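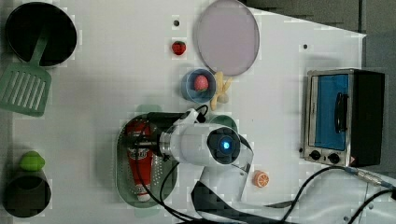
Right, long thread, because I've been bursting to write this up. The kitchen table build at Lirlow is finally at the stage where I can leave the laptop alone for ten minutes and just watch the arm get on with things. I'm so pleased with it I've been boring everyone at home.

For new people: Lirlow is the shared workshop I joined last year, and Jeris is what I call the whole setup. One arm, one gripper, one tabletop, a toaster oven and a heap of kitchen bits. The aim is for Jeris to tidy and lay out a pretend meal from a typed request. Pick the thing up, put it where I said, let go without flinging it.

The bit I underestimated most was the table. I'd spent weeks on grip settings and blamed them for everything, then put a mug of tea down near the base and saw rings in it every time the arm stopped. The whole table was wobbling! Two cross braces underneath and a proper bolt-down plate, and half my "software problems" went away overnight.

Felicidad Ignacio cut the braces for me out of offcuts and wouldn't take anything but biscuits for it. She also spotted that I'd been tightening the base bolts in a circle instead of across the middle, like a wheel. I've been doing up bolts wrong for years, apparently.

Software next. It's all one script called Cruzado, which I began as a quick test and never replaced. It was 438 lines when I last looked and I'm proud of maybe the top third. The rest is me at eleven at night writing comments like "do NOT swap these two".

The best thing in Cruzado is the slow zone. Within a hand's width of anything it means to grab, the arm drops right down in speed. It makes each pick a bit longer and I don't care one bit, it looks so much calmer and things have stopped skidding off across the table.
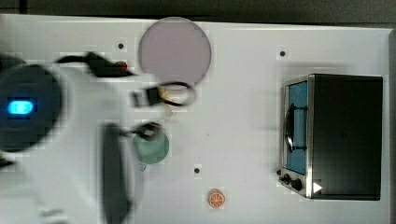 Cables! Cables have eaten most of my October. Anything tied down too tightly tugs at the wrist on a long reach, and anything left slack wanders about and gets in the way of the job. I've got the main run going up and over the top of the arm now, which I'm happy with. Look at the loop of wire hanging across the edge of the big pale disc, though. That's the next thing on my list, because the gripper could easily hook it on the way back from that side.

Plan for the loop: a little clip on the wrist with a soft lining, so the wire can slide when the arm turns but can't droop. I've drawn it up already. First print was too tight, second one pinged off across the room and I still haven't found it. Third one's on the printer as I type.

If anyone has a favourite way of dressing cables on a moving arm, please shout. I've had spiral wrap suggested, also hook-and-loop straps, also a long spring off an old desk lamp. I do like the lamp spring idea. It would look brilliant.

Now, grip. Flat things and round things want completely different treatment and I was daft enough to try using one setting for both. A plate needs the fingers low and nearly level with the table. Round fruit wants them to come down over the middle and close gently, otherwise it squirts out sideways and you're on your hands and knees under the bench.

Bottles are their own special headache. Standing up, fine. Lying down, they roll the moment one finger touches before the other. So Cruzado lines up on the long side first, waits a beat, then closes both fingers together. That tiny wait did more than a fortnight of fiddling with force. 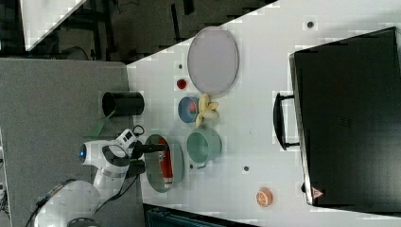 And once it's got hold of a bottle it has to remember which end is which! Early on it would pick one up beautifully and then try to stand it on its cap. I now have it note the cap end before it moves, and it asks me if it isn't sure. I love that it asks. It just prints "which end?" and sits there till I answer.

Somebody asked how I know it's getting better and isn't just having a good day. I keep a log. Every pick goes in, good or bad, and there are 1,008 of them so far. I read back through the bad ones with a cup of tea, and they nearly always bunch up round one object or one corner of the table.

The log is also how I found out the gripper pads were wearing. Misses crept up over a week with nothing changed in the script, and I was about to tear my hair out. New pads from Brakach, cut to size with kitchen scissors, and it was back to normal the same evening.

Still to do: the wrist clip, a stop button I can reach from the stool (the one I've got is on the wrong side, my own silly fault), and the oven door. I want it opening that door by the handle, slowly, without shoving the whole oven along the table. At the moment I'm moving the arm through it by hand to learn the path.

I'm at Lirlow most evenings from about 7 if any members want a go at typing requests. Be as awkward as you like with the wording, that's really useful to me. It coped with "put the yellow one near the other one" last night and I actually cheered.

Clip update: third print fits! Bit of a squeak when the wire slides. I'll try felt tomorrow.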